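Groups > Small groups > Getting started

Last updated August 2018

How to start a midweek Bible study in your front room

I put this off for over 2 years because I thought you needed training. You need chairs, a kettle and a short bit of Mark's gospel, and I'd borrow the chairs.

Start by asking your minister, then invite people face to face. I put a notice in the Hornham church newsletter, which goes to 107 homes, and got one reply. Then I asked five people over coffee after the service and four of them came!

Pick a short passage. Fifteen verses is plenty. Read it aloud twice, with a different reader each time (let people say no, some really hate reading out loud), then leave a minute of quiet before anyone speaks. It feels endless the first week – don't fill it.

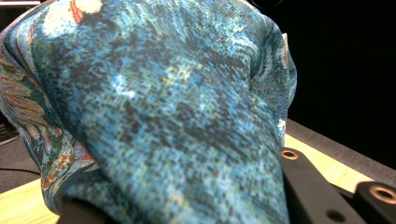 Naima Mansour wrote to me after trying this in Stillham and said her group couldn't bear the silence at all, so she has them copy out one verse by hand instead, and the talking starts by itself once the pens go down.

For questions, I keep to three: what surprised you, what don't you understand, and what would you do differently tomorrow? If one person is doing all the talking, ask somebody else by name what they made of verse six or whatever.

Pray at the end, and keep it simple. We go round, and anyone who'd like to skip just says "Amen" and the next person carries on.

Finish on time, even mid-argument. Ours is 50 minutes plus tea, and we stop for the whole of December and pick up again in the new year with a psalm.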